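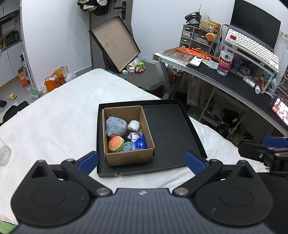 Pelside is a hand-held gripper kit for recording how people handle everyday objects. It is sold by Skoston, a robotics supplier, and is used to gather training data for robot arms. The operator holds a gripper in each hand, or one alone, and carries out household work such as packing, sorting and folding. The recordings are then used to teach a robot arm fitted with matching fingers to do the same work.

The kit was designed by Ivan Vasylenko and first shipped in June as a single-gripper set. The two-gripper set followed and is now the standard version.

History

Vasylenko began work on the design while at Lytvynenko, a machine shop that made end tools for packaging lines. Customers there often asked for short runs of custom fingers, and he kept a drawer of rejected parts that later supplied the linkage for the first Pelside prototype. That prototype had a pistol grip and one moving finger. It was dropped after testers complained of sore wrists, and the second version moved both fingers from a single trigger.

Skoston bought the design and took over manufacture. Khrystyna Prokopenko, who ran testing for the company, pushed for recording in real homes instead of on laboratory benches. Her notes from that period make up most of the current user manual, including the long section on packing boxes.

Design

The gripper has two fingers that open and close together through a set of linkage arms. The arms turn on metal pins, which can be removed with the hex key supplied. Each finger ends in a blue textured pad. The pads are the part most likely to wear out, and they are sold separately in pairs.

A camera on the gripper records the fingers and whatever lies in front of them. Position is worked out from the video and a motion sensor, so no markers or base stations have to be set up in the room. The width of the opening is logged alongside the video.

The fingers are made to the same shape as those on the robot version of the tool. Skoston sells an adapter plate for mounting that version on an arm. The plate is not part of the basic kit, a point that has confused some buyers.

Battery life is given as up to 3 hours. The battery sits in the handle and can be changed without tools.

Contents and price

The single-gripper set costs $574 and the two-gripper set costs $786. Both include a charger, a carrying case, one spare pair of pads and a printed guide. The two-gripper set adds a sync cable, used once at the start of a session to line up the two clocks.

Plista, the software that goes with the kit, is a separate download. It checks recordings for dropped video, trims the start and end of each take, and exports files in several common formats. The free version stores 1,000 takes. A paid license removes the limit and allows several operators to share one project.

Use

A typical session covers one task repeated many times with small changes. In packing work, the operator may move soft toys, tissue packets and pieces of fabric into or out of a cardboard box, then shift the box and start again. The manual suggests mixing soft and firm items, as the fingers close differently on each. It also asks operators to leave the room as it normally is — furniture, bags, clothes and all — so that the recordings include ordinary backgrounds.

Beds, desks and floors are all listed as suitable work surfaces. White sheets can cause tracking trouble if they fill most of the view, and the manual advises keeping something with clear edges nearby. Mirrors and large windows are a more common source of failed takes.

New operators usually need some practice before their takes are usable. The most common faults are moving too fast, covering the lens with a sleeve, and letting go of an object before it has reached the surface.

Reception

Early buyers were mostly university labs and small robotics firms. They praised the quick setup and the low weight of the gripper. Complaints centered on the pads, which pick up lint from fabric, and on the trigger spring, which some users found too stiff for long sessions. Skoston released a softer spring on Aug 24, 2023, and now fits it to all new units. Owners of older units can order it as a spare part.

Thin flat objects remain difficult. Sheets of paper and plastic film often slide between the pads, and the manual recommends picking them up at a folded edge.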